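# 株式会社グルラについて

皿を出して、拭いて、しまう。それをもう少し大げさにやっている会社です。

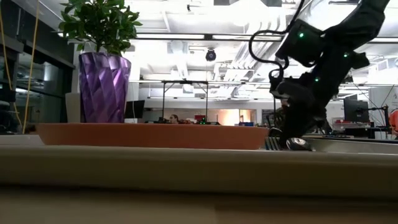
テラコッタ色の皿と、紫の花瓶。手前の皿の右にフォークとスプーン。

グルラ(Grulla)は、食器とカトラリー、それに食卓まわりの小物を貸し出す会社です。結婚式の二次会、展示会の試食コーナー、引っ越したばかりで皿が足りない家の夕食まで、机の上に何かを並べたい方にお使いいただいています。料理は作りません。以前、一度だけスープを温めたことがありますが、評判については社内で意見が分かれています。

## はじまり

創業者のレナタ・カチョロフスカは、もともと輸入家具の営業をしていました。テーブルを売りに行くたびに、お客様から「このテーブルには何を載せればいいのか」と聞かれ、そのつど自宅の皿を持ち出していたそうです。三度目に割られたところで、これは仕事にしたほうが安いと気づきました。

最初の在庫は皿が41枚。うち数枚は家族の了解を得ていませんでした。現在の在庫は食器だけで3,024点になり、家族の了解が必要なものは残っていません。

## 皿のこと

よくお問い合わせをいただくのが、オレンジがかったテラコッタ色の皿です。つや消しで、柄はひとつもありません。社内では「オルデン」と呼んでいます。由来を聞かれることが多いのですが、名付けた本人が忘れてしまったので、それらしい話を募集中です。

オルデンの良いところは、何を載せてもそれなりに見えることです。焼いた野菜はもちろん、昨日の残りのポテトサラダもなんとかなります。ただしトマトソースだけはお勧めしません。どこまでが料理でどこからが皿か、写真で見分けがつかなくなります。

## 花瓶のこと

紫の花瓶は「ジメント」といいます。金属のような光沢があり、ひねったような菱形の折り目が全体に入っていて、口に向かって広がります。仕入れた当時、貸出担当のエデム・アンクラは「誰が借りるんですか」と言いました。初年度の貸出は32回。アンクラはその後、この件について発言を控えています。

生けるものは花より葉物をお勧めしています。つやのある葉をたっぷり入れると、紫の主張がちょうどよく隠れます。全部は隠れません。花瓶の下に布を敷きたいという方には、無地をお願いしています。柄物と合わせた例が一度あり、会場の方から静かなお電話をいただきました。

## カトラリーのこと

フォークとスプーンは銀色のものが中心です。光るものは指紋も光りますので、お渡しの前に一本ずつ拭いています。スプーンのくぼみは周りのものを何でも映します。並べ終えたあとに覗きこんで前髪を直す社員がいますが、拭き残しの点検だと本人は申しております。

フォークは左、スプーンは右、というご相談もよくいただきます。正式な並べ方をお知りになりたい方には図をお付けします。そうでない方は、手の届くところに置いてください。浅いトレーにまとめて出しても立派に食事はできますし、洗い物を運ぶときにはそのほうが早いです。

## 働いている人

**レナタ・カチョロフスカ(代表)**
皿の仕入れ担当。旅行の荷物は行きより帰りが必ず重い。白い皿は「もう十分ある」と言いながら、去年の10月にまた白い皿を買いました。

**エデム・アンクラ(貸出・配送)**
梱包が速く、ほどくのはもっと速い。花瓶の選定会議には、現在は聞き役として参加しています。

**セナ・アチャンポン(テーブルコーディネート)**
「皿が多すぎます」と言うのが主な仕事です。貸出業としては困った方針ですが、再注文はアチャンポンの担当分がいちばん多いので、代表も黙っています。

**コフィ・アーサー(洗浄・検品)**
欠けた縁を指先で見つけます。昨年度の検品で棚から下げた食器はおよそ951点。下げた皿は倉庫の隅で植木鉢の受け皿になり、隅はだんだん隅でなくなってきました。

## 倉庫とショールーム

ショールームはオウス通りの二階にあります。階段が急なので、お帰りの際に皿をお持ちになる方は、手すり側をお歩きください。見学は予約制です。お茶は出ますが、カップは貸出品ですので、気に入られた場合は見積書も一緒に出ます。

## お申し込み

ご利用の人数と、机のおおよその大きさをお知らせください。机の大きさがわからない場合は「新聞を広げて何枚分」でも承ります。返却時に洗う必要はありません。食べ残しだけ落としていただければ、あとはアーサーが引き受けます。

割ってしまった場合も、まずはご連絡ください。創業の経緯が経緯ですので、たいていのことには慣れています。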